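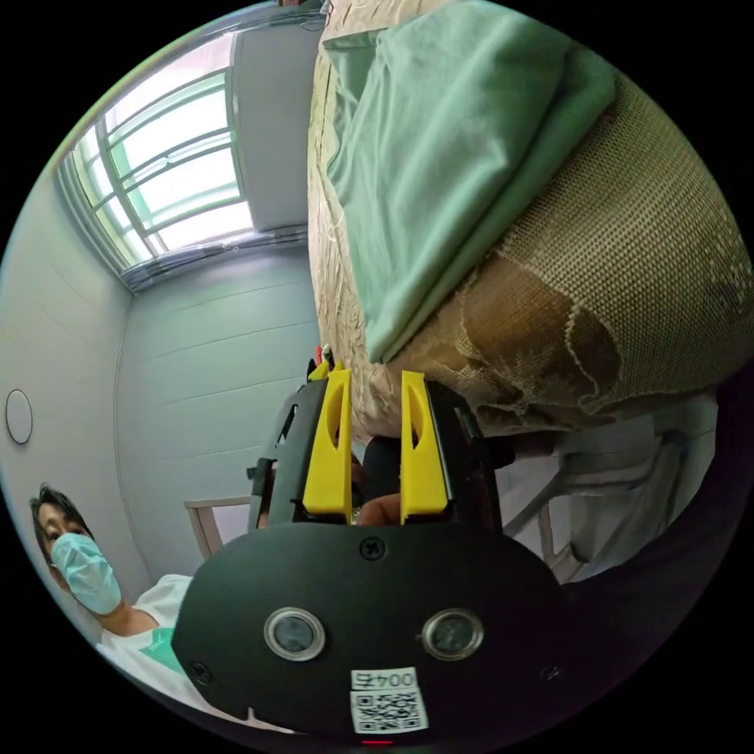

Plastberg Notes
1/ Spent the afternoon at the Illusance open day in Cenavitz. The programme was called household textiles, which meant folding clothes on a bed with hand-held grippers. Notes follow, mostly on the tools and the recording procedure.

2/ Doors opened at 1 pm. Visitors were split between the Howlader building (replay on fixed arms) and the furnished rooms where the recordings are made. I took the furnished rooms first and would do the same again.

3/ The tool is a parallel two-finger gripper you carry and work by hand. One per hand. The fingers are yellow, slotted down the length, and swap out with two fixings. I was told the slot is there to save weight and let the plate give a little.

4/ Mass of one tool, according to the sheet on the door: 726 g. It feels like more after ten minutes with your elbows out. The operators change over every 90 minutes and I think that is on the long side.

5/ Each tool carries a label and a QR code. The code is scanned at the start of a session so that the recording is tied to that tool and its calibration. If a tool is dropped, the calibration is void and the code is blocked until it has been redone.

6/ A session goes: scan, close and open the fingers fully, bring both tools together, begin. The open-close gives the zero for finger width. Bringing them together gives a common reference between left and right. Skipped steps are caught at upload, which is late.
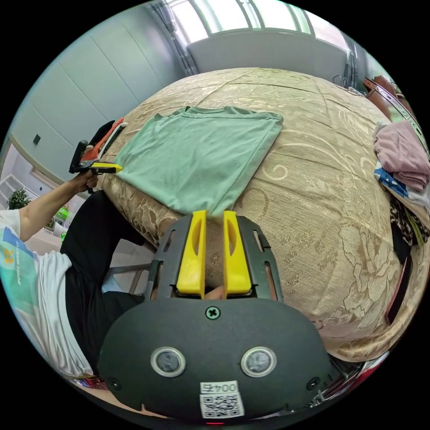
7/ How is the finger opening recorded if there is no motor in the tool?
An encoder on the finger linkage logs the width, and it shares a clock with the lens stream. The width error quoted on the day was under a millimetre.

8/ Garments. T-shirts are the bulk of it. The first fold is easy to copy. The second is where cloth slides over cloth and the lower layer moves. Operators are asked to pin with one tool and carry with the other, and to keep the pin until the carried edge is down.

9/ Patterned bed covers are left on. I asked whether a plain sheet would be simpler for segmentation. It would, and they have a set recorded on plain sheets already. The model trained on that set did badly in flats with anything woven or printed.

10/ Same reasoning on daylight. Curtains stay however the room has them. Exposure is locked per session, so a cloud passing over goes into the data as it is.

11/ Target for this garment class is 1000 accepted episodes. They had 519 at midday. Rejections are mainly lost tracking when a tool comes too near the body, then fingers closing on two layers where one was wanted.

12/ Visitors could try it. My first attempt was rejected: I rotated the left tool too quickly and the pose estimate drifted. Second attempt accepted. The natural mistake is to use the wrist as you would with bare hands. You have to move from the shoulder and accept that it is slow. 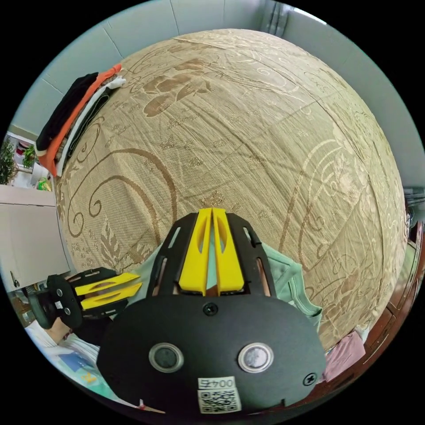 Cenavitz, May

13/ Howlader building, second half of the visit. Two fixed arms with the same fingers fitted, replaying a policy trained on the hand-held data. Long-sleeved tops were not attempted. Short sleeves went reasonably well when the shirt was put down flat.

14/ From a crumpled start the arms spent almost all of the time looking for a collar. The fold after that was quick. I would like to have seen a time split between the two, but the screen gave only the total.

15/ One point I had not considered: the pads on the fingers wear unevenly on people's tools, because most operators favour one hand for pinning. Worn pads slip sooner. The fitted arms had new pads, so the grip width in the recordings is slightly tighter than the arm needs. They correct for it with a fixed offset.

16/ Asked about thin knitwear. It snags at the edge of the slot. A revised finger with a radiused slot is being printed and should be on the tools by the next visit day.

17/ Practical, for anyone going: bring a mask, they ask for one in some of the rooms. No bags past the desk. The calibration bench is on the upper floor and not signposted, and it was the best half hour of the day.

18/ Slides are promised to everyone who left an address. I will post the pad wear figures if they are in there.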